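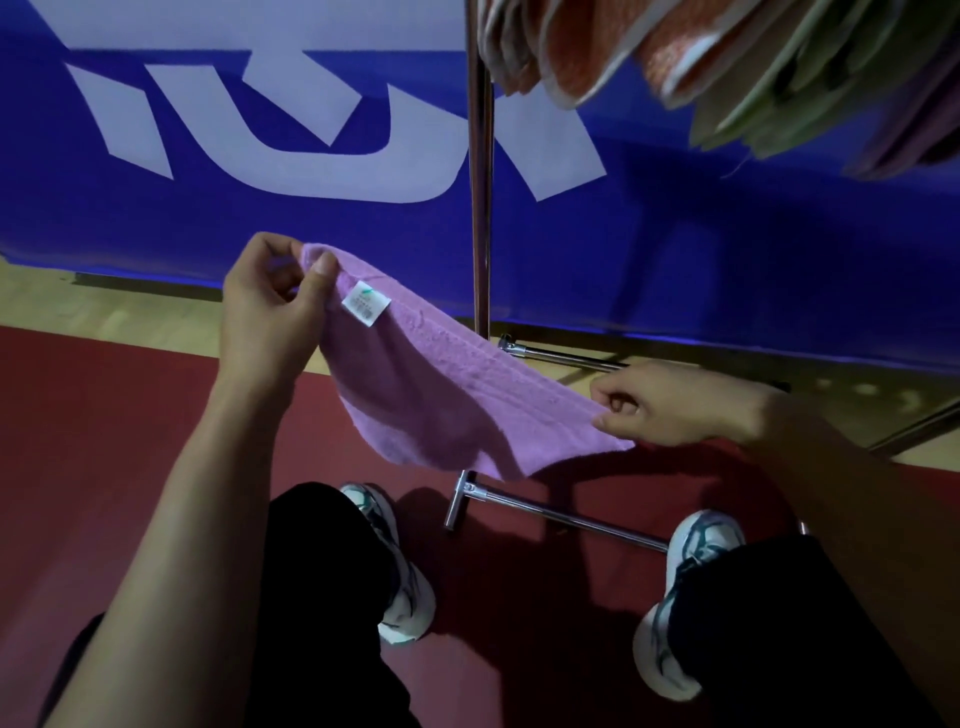 Fetov head camera, wide lens version

Product code: Fetov 30
Made by: Werkon
Status: in stock, ships in foam, please send the foam back with loaner units

The Fetov is a head-worn camera for recording hand work from the worker's own point of view. It sits on a padded band above the eyebrows, points down at the hands and weighs less than most people expect and more than anyone wants by four in the afternoon. We sell it mainly to teams who are teaching two-arm robots to deal with cloth, a material that has humbled better companies than ours.

What we tried it on

Towels. We could have picked a nice rigid box, and our competitors often do. A terry hand towel held up between two hands sags in the middle, hides the fingers that go behind it and carries a care label right where you want to pinch. If a camera can keep both hands and the whole towel in view while somebody sits with a rack of laundry at their feet, it will manage your parts bin.

We ran the Fetov against two others from our own catalog. All three were worn by the same people for the same towel routine – pick up, spread, find the corners, fold, hang.

Fetov (wide lens). Kept both hands in view through most of the spreading step, forearms included. Also sees your knees and your shoes. If you have opinions about your shoes, dress accordingly.

Abubakar (standard lens). Sharper on the fabric itself, and the better choice if you care about weave, hems and stitching. Loses the outer hand as soon as the arms open wider than the shoulders. Good for buttons, bad for bath sheets.

Iduser (chest mount). Very steady and very comfortable. Gives an excellent view of the towel from the wearer's side and no view of anything the towel is in front of. We still sell it for bench assembly, where it does fine.

Results, such as they are

We recorded 406 folds in all. The Fetov lost sight of one or both hands in 23 of them, mostly when the wearer turned to look at whoever had just come in. The camera can't fix that. A sign on the door helped.

Care labels remain a weak point. At normal arm's length the small print on a label comes out as small print, and no setting in the menu will make it legible. If your project involves reading washing instructions, you need a second camera on the wrist, and we will happily sell you one.

Chrome was less trouble than we feared. Shiny rack tubing does throw the odd highlight, but exposure settled quickly in our recordings once we turned off the automatic mode, which has a habit of admiring metal.

Specifications

Field of view: wide, fixed
Recording time per battery: 55 minutes
Charging: USB-C, cable included, plug not
Headband: one size, adjustable, washable by hand
Mount angle: three positions; start with the lowest for seated work
Sync: cable or wireless, cable recommended
Controller: works with the Werkon recording box, old and new models

Setting up for seated work

Sit down first, then set the angle. Everyone does it the other way around and gets a fine recording of the far wall. Hold a towel out in front of you at the height you mean to work at and check the preview. Both hands should be inside the picture with room to spare on each side. If you see only one, loosen the band, shift the camera toward the missing hand and tighten again.

Tie back long hair. Take off caps. The camera will record the brim of a cap with great fidelity for the full length of a battery.

What's in the case

Camera, headband, two batteries, charging cable, sync cable, a spare pad for the band and a printed guide that we have tried to keep short. The case holds all of it as long as you coil the cables the way they came. We can't do it either.

Loaners and returns

You can borrow a Fetov for 30 days before buying. Loaners go out with the same firmware as new units and slightly more scuffs. The headband is replaced between users, so please don't return yours washed as a kindness; it goes in the bin regardless.

Firmware note, October 4, 2023: the preview no longer flips upside down when the low mount position is selected. Units bought before this date can be updated through the recording box. The next update is planned for November and deals with the beep.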